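Jaroscombe's lost-key shelf gets a proper stand at last

If you've been into the Jaroscombe community rooms on a busy morning you'll know the key problem. Somebody borrows the key to the kiln shed, somebody else wants the side gate, and before long there's a queue at the front desk and a person on their knees looking under the photocopier. Often that person has been me. I do the desk two mornings a week and I'd say a good part of my working life has gone into hunting for one little key on one little ring.

So I'm very pleased to report that we've got a key stand! It's small, it's a bit silly looking, and I'm already fond of it. It came out of the clearing-up we've been doing in the back workroom ahead of the open day on 10 August 2019, and if you haven't heard about the open day yet, keep reading, there's a bit on it further down.

First the clearing-up. The back workroom hadn't had a decent go-through for ages. Kiều Đoàn, who looks after bookings, had been asking for years whether we could use it as a second meeting room, and every time the answer was yes, once somebody shifted the stuff. The stuff was mainly paper. Old newsletters, old sign-in sheets, three different versions of the car park map (none of them right), and a box of raffle books that we're still using up. We also found the good scissors, the missing half of the badminton net and a tea towel from the Lindureck fete that I'd been blaming my sister for.

The council grant paid for the skip and a bit of paint. It was $3,000 all up, and there's $1,336 of it left, which is going towards chairs. I know people have opinions about the chairs. The stacking ones are cheaper and the padded ones are kinder on the back, and we had a long chat about it over morning tea without getting very far. If you've got a strong view, write it in the book on the desk and please sign your name this time.

Bình Triệu did most of the painting. He picked a colour called Mabula off the chart, a sort of warm sandy cream, and I wasn't sure about it at all when the tin was opened. It's grown on me. The room feels bigger, and you can read the noticeboard without leaning right into it. He's also fixed the window that used to drop shut on its own, so we've retired the bit of broom handle that had been holding it up since before my time.

Anyway, keys. Our old system was a biscuit tin. Every key in the place lived in the tin, most of them with a paper label that had gone soft and furry, and you'd tip the lot out on the counter and stir them about with a finger. When we emptied the workroom we emptied the tin as well, and sat down with a cup of tea and tried every key in every door. It took most of an afternoon. A good few didn't open anything. One of them opened the piano, which we'd all believed was stuck!

Once we'd sorted out the keepers we needed somewhere to put them. There was talk of a hook board on the wall, and a hook board would've been sensible, but the wall by the desk is brick and none of us fancied drilling it. Then Kiều turned up with a little tabletop stand she'd picked up from Jirero, the gift shop next to the bakery, where it had been marked down. She'd bought it for her own hallway and decided she'd rather have it where she could see it at work.

I laughed when I first saw it. Then I put my own keys on it, and I've done the same thing every shift I've worked. There's something about having an actual spot for a thing. At home I've got a lovely big fruit bowl and my keys are never in it, they're in a coat or the car or once, memorably, the vegetable crisper. A post with keys hanging off it right at eye level when you sit down is a lot harder to ignore.
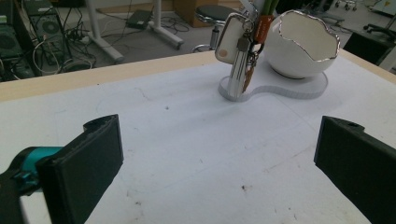

The egg part is what everyone comments on. It's a bowl shaped like a cracked egg, with a silvery edge around the jagged bit at the top, and it sits on the same clear base as the post. Kiều wants it kept for the small change from the tea fund. Bình reckons it should be for drawing pins, and I'd quite like it for mints. For now we've agreed that it's for whatever gets handed in at the desk, earrings and odd buttons and so on, and we'll see how we go. If you've lost an earring in the last few months, come and ask, as there's a little envelope of them in the top drawer as well.

We're sorting out tags next. The idea is to use different colours so that you can grab the right bunch without reading anything, with orange for outdoors and white for indoors, and I'm told that's easy enough to remember. I've got a feeling I'll have it backwards by the end of the month. Please don't add your own tags in the meantime, even nice ones. We did have a pompom on the kiln shed key for a while and it caught on everything.

The sign-out sheet is staying too. I know it's a pain. But if you take a key, put your name and the time down, and cross it off when you bring it back. If you get home and find one in your pocket, give the desk a ring and let us know, even if you can't drop it in until the next day. We won't be cross. We'd just like to stop turning the photocopier around.

Now, the open day. Doors open at ten and we'll go through till three or whenever the scones run out. We've had 200 flyers printed and most of them have gone out through the school and the library, so we're hoping for a good turnout. The pottery group will have their table set up in the hall, the ukulele people are playing at eleven and again after lunch (two different sets, they've asked me to say), and you'll be able to have a nosy at the new back room. Parking is along the oval side. The car park map will be correct, I've drawn it myself.

We could still use a few plates of food, particularly anything without nuts, and a couple of trestle tables if you've got some at home that fold properly. Bring them the afternoon before if you can. There'll be someone at the desk until half past five to let you in, and the key to the side gate will be on the stand.

One other small thing. The badminton group now has a whole net again and would like some more players. They're a friendly lot and you don't need your own racquet. Sign up at the desk, same book as the chairs, back page.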